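Sutberg Makers Forum > Workshop Talk > Robots and automation

Can a machine do the boring shop jobs yet?

wunar_bench
Serious question. We do acrylic display stands, 600 in a normal month, 800 in July. Every one gets picked up, turned, wiped, put in a sleeve. Boss has been reading about robot arms again and wants to know if we can hand that bit over. I say no chance. Anyone tried?

tpotgieter
Tried it at Sallura. Flat parts fine. Anything bent, pain. Clear plastic worse still, the camera sees straight through it and guesses. Two months of fiddling then back to doing it by hand.
Themba

gluepot
Disagree. Two months is nothing. Clear stuff is hard but you can teach it by doing the job yourself with the grippers in your hands, loads of times over. Not magic, just slow.

dulce_e
Agree with gluepot, mostly. Grabbing the edge is the easy half. It's the foot that gets you, the curve carries on behind the finger and you clip it closing up.

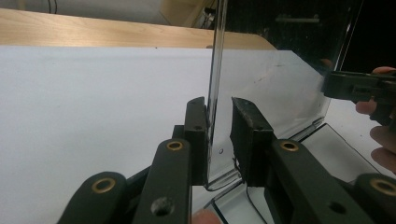
Open jaws at the bottom edge of a clear stand, curved foot to the right

Not much room to play with on the left side. Come in a touch crooked and you've nudged the whole thing. I do it by feel. No idea how you'd write that down for a machine.

tpotgieter
Exactly my point. Feel. My hands know when it's about to slip, a rubber pad doesnt.

gluepot
Your hands didn't know either on day one. How many did you drop?

tpotgieter
Plenty. But I was useful by lunchtime.

wunar_bench
Ok so what about scratches? Our lot send them back for one hairline. 3,000 goes to teach it is fine by me if they're scrap pieces, not if it's stock.

dulce_e
Use scrap. Leave the film on while you're learning. Soft pads as well, and change them when they get scuffed, grit sticks in them and then you're sanding the customer's stand.

kettle_on
Never mind stands, I want one that does the washing up. Been promised that since I was a kid. My sister's hoover can't get over the hall rug.

gluepot
Washing up is harder than this job by miles. Glasses, wet, all diffrent shapes. One stand the same size all day is where I'd start.

El Fassi fan
Or buy a jig. Slot in, flip, slot out. No computer. We've had one for years and it cost less than a decent drill.

tpotgieter
+1 for the jig

gluepot
Jig won't wipe it or sleeve it though?

El Fassi fan
No, but that's a few seconds each with a cloth. The turning is what does your wrists in.

wunar_bench
Fair. Will price up a jig and tell the boss to ask me about robots again next year. Dulce, what pads are you using?

dulce_e
Will look when I'm back in, the packet's in my drawer somewhere. Still think he should let you try it on the offcuts mind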